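Gritine Curtained Work Bay, Single Table

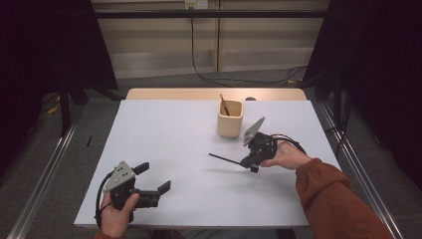

Product code 922. Sold by Hilumari as a bay kit. Table supplied separately.

The Gritine bay is a freestanding metal frame with dark curtains, sized to stand over one rectangular table. It is intended for close work on a tabletop where stray light and movement at the sides are a nuisance: sorting small parts, checking stationery and ceramics, bench trials and similar jobs. The frame stands on the floor and is not fixed to the table, so knocks to the table do not reach the curtain rails.

Frame

Metal uprights and crossbars, joined with bolted corner blocks. All bolts take the same hex key, which is included. The crossbars can be set at any of 12 heights. Hilumari recommends setting the bars before the curtains are hung, as the hooks have to come off if a bar is moved later. Adjustable feet are fitted as standard and can be used on hard floors or short-pile carpet. On thick carpet use the wide feet (ordered separately).

Curtains

Dark, plain, unlined. Each panel hangs from its own hooks and can be taken down without disturbing the others. Wash at 40 degrees and hang to dry. Do not tumble dry. Panels may be left off one side where the bay stands close to a wall or where a socket needs to be reached.

Table cover

One white sheet is included. It lies loose on the tabletop and may be left short of the far edge if a strip of bare table is wanted for labels or tools. A plain white surface shows up thin dark items such as sticks, pens and wire. Wash the sheet at 60 degrees. Iron before use if creases matter to the work. Clips are not supplied.

Small item holder

The bay is often ordered with the Rocha square cup, a cream ceramic pen holder with rounded edges. It takes pens, brushes and slim sticks upright or leaning. Not suitable for liquids. Sold singly.

Power

The kit has no electrical parts. Leads for equipment used inside the bay should run behind the table to a wall socket and be kept clear of the feet. 

Assembly

Two people are needed to lift the top bars. Build the frame first, then slide the table in from the open side. Tighten the corner bolts again after the first week of use.

Spares and extras

Curtain panel, single
Curtain hooks, bag of 40
White sheet, replacement
Wide feet, set
Corner block with bolts
Rocha square cup, cream

Curtain panels from the earlier Cludel bay have a different hook spacing and will not fit this frame. The white sheet is the same for both.

Orders for spares received before noon on Wednesday go out the same week. For fitting questions contact Zahira Teoh in technical sales, quoting the product code and the height setting in use.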